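Mai 2024

Schon wieder über das Budget geredet und schon wieder ohne Ergebnis. Rohani will bis Dezember eine zweite Station, am liebsten genau so eine wie die erste, und hat mir dafür eine halbe Seite Begründung geschickt, in der das Wort »Durchsatz« viermal vorkommt. Ich habe zurückgefragt, was sie mit Durchsatz meint. Keine Antwort bis zum Abend.

Das Angebot von Wonesico liegt seit gestern auf dem Tisch. Die Arme selbst sind gar nicht das Problem, die Summe ist fast erträglich. Aber dann kommen die Positionen weiter unten: 493 Euro für einen Satz Ersatzgreifer, 700 für Kabel und Halterungen, und 2.000 für eine »Inbetriebnahme«, bei der ich mir sehr genau vorstellen kann, wie jemand einen Stecker einsteckt und Kaffee trinkt. Clalard ist billiger, nennt aber keine Lieferzeit. Sirker hat gar nicht geantwortet.

Am Nachmittag habe ich mich vor die Station gesetzt, das Angebot auf den Knien, und wollte wissen, wofür wir das alles noch einmal kaufen sollen. Handys sortieren also.
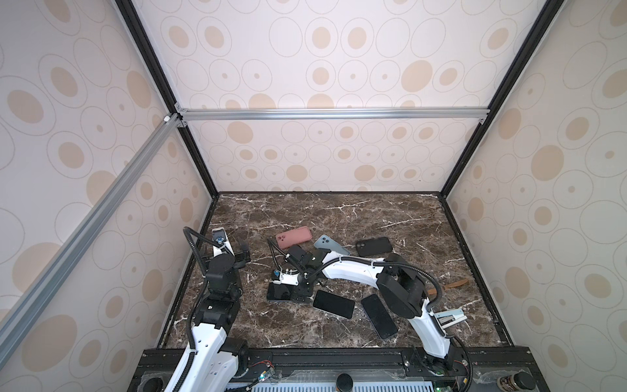
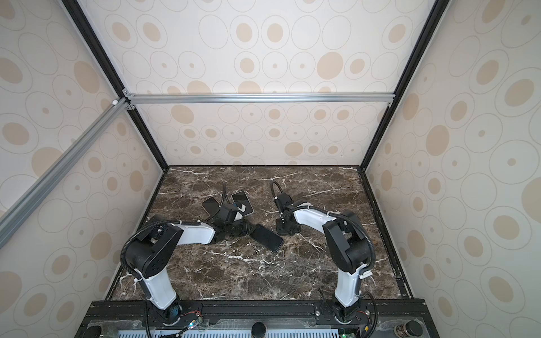

Zwei Arme, ein Tisch, Telefone — dafür hätten wir gern das Doppelte.

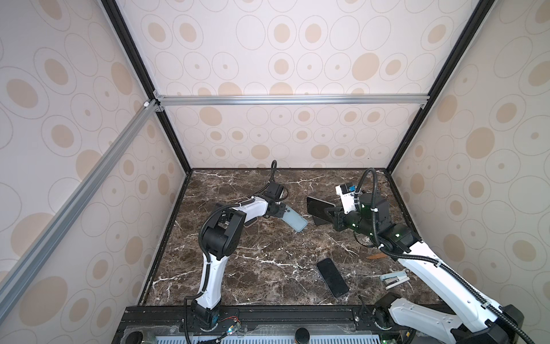 Rami Daher meinte dazu, ich rechne falsch herum: Teuer sei nicht das zweite Paar Arme, teuer seien die Tage, an denen das erste steht und alle auf ein Ersatzteil warten. Wer nur eine Station habe, plane eben immer um ihren Ausfall herum, und das tauche in keiner Tabelle auf.

Mag sein. Mir fällt nur auf, dass solche Ausfalltage immer erst dann gezählt werden, wenn jemand etwas kaufen will. Ich habe ihn gebeten, mir die Stillstände der letzten 6 Monate aufzuschreiben, mit Ursache. Er hat genickt, wie man nickt, wenn man es nicht vorhat.

Was mich wirklich stört, ist die Wartung. Im Antrag steht dafür eine Null. Eine Null! Servos verschleißen, Kabel scheuern durch, und irgendwer muss die Kameras neu einrichten, wenn einer dagegengestoßen ist. Bei der Anlage von Aoun hatten wir dieselbe Null stehen, und ich habe danach ein Jahr lang Rechnungen unter »Sonstiges« versteckt. Das mache ich kein zweites Mal.

Mein Vorschlag für morgen: erst die Ersatzgreifer und die Kabel bestellen, die Inbetriebnahme streichen und die zweite Station auf den Herbst schieben. Rohani wird das nicht gefallen. Muss noch bei Clalard anrufen wegen der Lieferzeit, und den Drucker hat auch wieder keiner aufgefüllt.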